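18 October 2020

Sunday, and my back is killing me, but the stockroom at Vekent finally has its new shelving! I've been whining in here since September about those awful cardboard boxes, so it's only fair I write down the good part too.

We ordered 28 bays from Prolier, and the last of them came Friday on a truck that couldn't fit down the alley (of course). So we carried everything in by hand, uprights first, then the shelves, then the bolts, which were packed in one giant bag with no sorting whatsoever. I bolted until my thumb went numb.

The bins are from Orneo, 372 of them, mostly blue because the gray was on back order. I love them. They nest, they stack, and the label slot is wide enough for my terrible handwriting. The only snag is the bottom row — the bins stick out past the shelf lip, and I've already barked my shin on one twice.
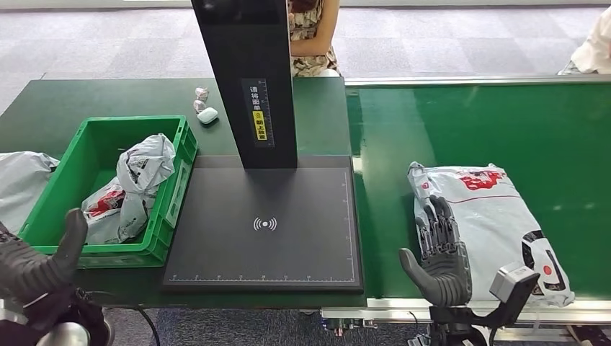
Tomorrow I start on the small hardware, washers and hinges and all the stuff that lives in coffee cans right now. I printed 100 labels last night and I know I'll run short. Also need to call about the 30 dividers missing from the order. Hot bath now, then leftover chili.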